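News > Visits > Boychuk House open day

A visit to Boychuk House

10/02/2020

I went up to Boychuk House for its open day. The house gives short free stays to families with a seriously ill child. I had written a small check to it every January for years and had never seen the place, so when the invitation came I put it on the refrigerator and went.

The drive is longer than the map makes it look. The last stretch after Grudell is gravel, and the sign for the house is set back behind a hedge. I passed it the first time. Parking was in the field to the left of the barn, and there was a shuttle van for anyone who couldn't manage the slope.

Visitors were taken in groups, with masks on, and each group got a little under an hour inside. Our guide was Dale Friesen, who runs the family program. He started in the front hall with the history. The building was a farmhouse and then a guest house, and it stood empty before the charity bought it. The first family stayed while the upstairs was still being painted. Last year 115 families came. Most stayed four nights.

The bedrooms are on two floors. The ground floor rooms have wide doors, a bed that raises and lowers, and a second bed for a parent. A ceiling hoist runs from one of them into the bathroom. Dale said the hoist was the most expensive single thing in the house and the one families ask about first. Upstairs the rooms are plainer, and those go to brothers and sisters and grandparents. I had not thought about grandparents coming, but he said they often do.

There is no medical staff living in. A nurse from the Sketa clinic is on call, and families bring their own equipment and their own routines. One woman in our group asked whether that put people off. Dale said a few families decide against coming because of it, and the house would like to have a nurse on site during the school vacations if the money can be found.
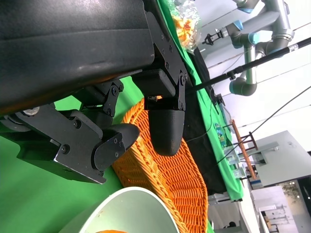
Meals are the part of the stay that has changed the most. The house used to cook dinner for everyone at a set time, and it didn't suit children who eat late, or through a tube, or only three kinds of food. Now the kitchen keeps simple things ready and families help themselves. Nothing matches, and the things in use are the sort you would have at home, a woven basket here, a pale green bowl there, no trays. A cook still comes in each afternoon to make one hot dish, and whatever is left goes into the refrigerator with a label on it. Families can order groceries ahead of time as well, and the house covers the bill up to a limit.

After the kitchen we saw the playroom and the laundry. The laundry has two large machines and Dale spent longer on it than I expected. Parents have told him that having clean sheets at any hour without asking anyone is one of the things they remember. The playroom was smaller than the pictures on the website suggest. It has a good bay window and a long low shelf of board games, and the plan is to knock through into the old pantry.

Outside, a paved path goes around the pond. It was laid in the spring and is level the whole way. The earlier path was bark chips and wheelchairs sank in it. We walked it in both directions. There is a fishing platform with a rail and a shelter where you can sit if it rains, and it did rain a little.

The tour finished in the barn with coffee and a short talk about money. A four-night stay is free to the family. The house takes no public funding, and nearly everything comes from individual gifts, the fall sale, and a yearly grant from the Pistorov fund. The roof over the east side needs replacing before winter. The appeal for it was still 4,000 dollars short on the day. People were asked to take an envelope if they wanted one, and I did.

I asked how families get a place. They can apply themselves or be referred by a hospital social worker. The form is two pages. The wait for a summer stay is long, but places in the colder months sometimes come up within a few weeks, and there is a short-notice list for families who can travel at once. Brothers and sisters can bring schoolwork. The internet is slow but it works.

If you go to the next open day, book the earlier tour. Ours ran over and the last group lost their walk around the pond. Bring boots for the parking field.

Previous | Next | All visits | Give | Contact

Comments (3)

Marlene T.
We stayed in one of the downstairs rooms two winters ago with our son. The laundry comment made me smile. I must have run that machine at 3 in the morning every night.

Rob
Is the shuttle van able to take a power chair? My sister would like to come to the next one.

Jean from Grudell
Rob, it has a lift at the back, but call ahead so they know to send it down to you. The driver only does the slope, he won't pick up in town. Also the fall sale still needs jars with lids.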